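Fruit Baskets and Table Displays: Frequently Asked Questions
Lallent Hospitality Services, Guest Amenities Office

The following answers apply to all fruit supplied to meeting rooms, reception desks and guest floors. They replace the sheet issued in June.
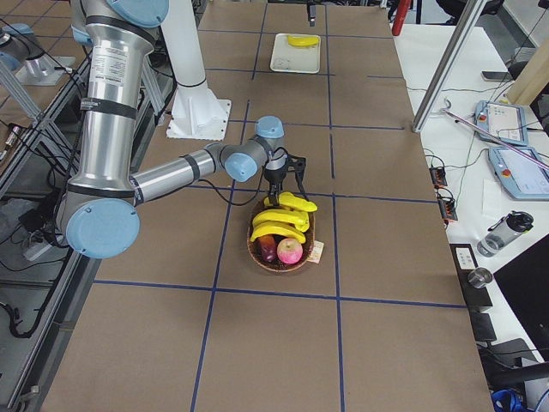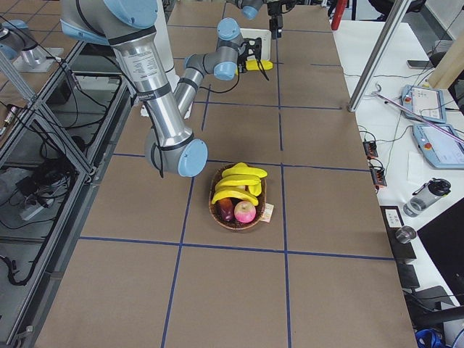

Guest Amenities Bulletin, No. 529

Which basket should be used?
The standard basket is an oval woven one in brown wicker. It holds bananas, an apple and one further piece of fruit. Larger orders are divided between two baskets. Round bowls remain in use at the Vemuvholm site until present stocks are exhausted.

How should the fruit be arranged?
Bananas are placed toward the back, with the curves lying in the same direction. Apples and other firm fruit go at the front of the basket. Fruit with a soft skin should never be placed beneath bananas.

May bananas be separated before delivery?
Yes. Single bananas are easier for guests to take, and a cut made close to the crown keeps the stem closed. Bananas with a split stem are returned to the kitchen for baking.

Why do bananas and apples in the same basket ripen so quickly?
Both fruits give off ethylene, a gas that speeds ripening. A mixed basket is intended for display and prompt use. Fruit held in storage should be kept by type, with bananas at room temperature and apples in the cold room.

How long may a basket remain on display?
The limit is 3 days. Staff on the morning round remove any fruit that is bruised, leaking or heavily spotted and replace it from stock. Light brown freckling on a banana is acceptable.

Is the fruit washed?
Apples, plums, pears and grapes are washed and fully dried before they are placed in the basket. Bananas are wiped with a dry cloth. Water left in the bottom of a wicker basket will stain the weave and may lead to mold.

Where does the paper tag go?
The tag is tucked against the right side of the basket, where it can be reached without moving the fruit. Adhesive labels should not be applied to the wicker.

May fruit be served on a tray instead?
A white rectangular tray may be used for single items or for fruit set aside from the basket. Trays are wiped down after each use and stored upright.

How are baskets cleaned?
Crumbs and stems are shaken out, and the weave is brushed with a soft dry brush. A damp cloth with mild soap may be used on marks. Baskets must be air-dried before they are stacked, and no more than 5 may be stacked together. Baskets with broken strands are withdrawn.

Can a guest request a basket without a particular fruit?
Yes. Requests concerning allergies or preferences are entered on the room sheet and passed to Clotilde Arnaud in the Amenities Office before the evening round.

Who approves changes to the contents?
Seasonal changes are approved by Thibault Poulain. Questions about supply and invoices should be directed to Nicanor Riquelme.

Last revised March 18, 2021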